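Looking after the simulated block cell at Primham

July 19, 2020

The technician who keeps the block-stacking cell going at Primham has ten minutes before the next batch. Fine. We start with the gripper, as most of the trouble starts there.

"People think a simulated arm needs no upkeep," the technician says. "It needs loads. Pads drift, a joint limit gets edited, someone nudges the base by a hair and doesnt write it down."

First job of any session is the approach check. Fingers open, short of the cube, hold still. Look at the gap either side. "If it's lopsided I stop there. No point running 300 grasps on a bad offset."
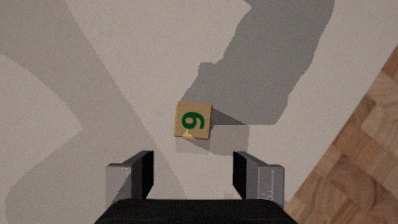

Fingers open, numbered cube ahead.

The offsets live in a settings file called Judik, named after an older project and never renamed. Every change gets a line in the log – what, why, old value, new value. The log stood at 1336 lines when we spoke. Most are small. One, from November, just reads "put it back".

Then the base. The arm's mounting is checked against the table, and only after that the blocks. Get the order wrong and you end up tuning the wrist to hide a fault in the base. "I've done it. Cost me a week."

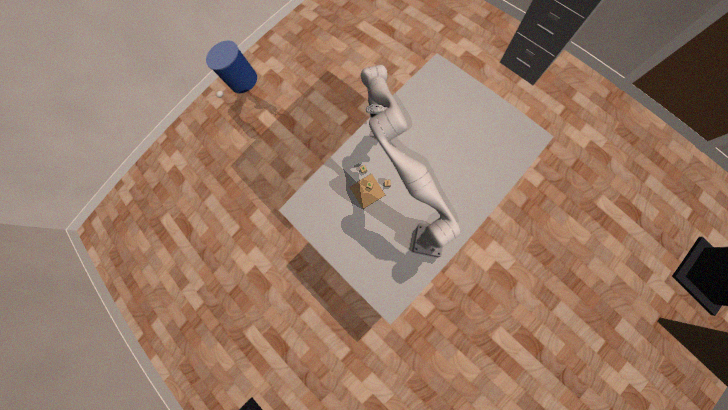 How often is the base position checked?
At the start of every session, and again after any change to the table or the arm model.

Faults? Mostly contact. Cube jitters between the pads, or shoots off sideways. The technician turns the closing force down before touching friction, then runs 100 grasps with nothing else changed. "One thing at a time. Boring, but you can read the results afterwards."

A colleague at the Bandusside office prefers to change friction first. They have agreed to differ.

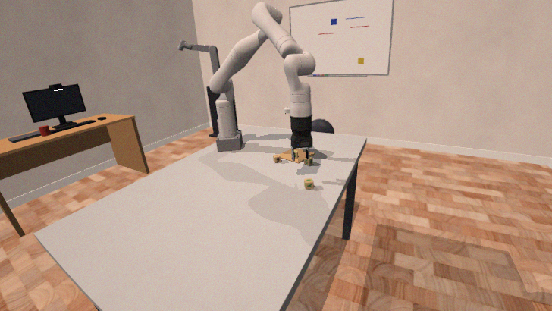
Reading time: 2 min

Working low over a group of blocks is harder, with the wrist pointing straight down and other cubes close to the fingers. For that there's a seperate routine, Rana, which lowers the arm in small steps and logs the clearance at each one. It flagged a bad finger model in run 344 – the collision shape was wider than the finger you could see. Repair was one number. Finding it took all afternoon.

Next up is a proper reset script, so that a session always opens from the same pose. Half written so far. "It works if you run it twice," the technician says, and goes off to start the batch.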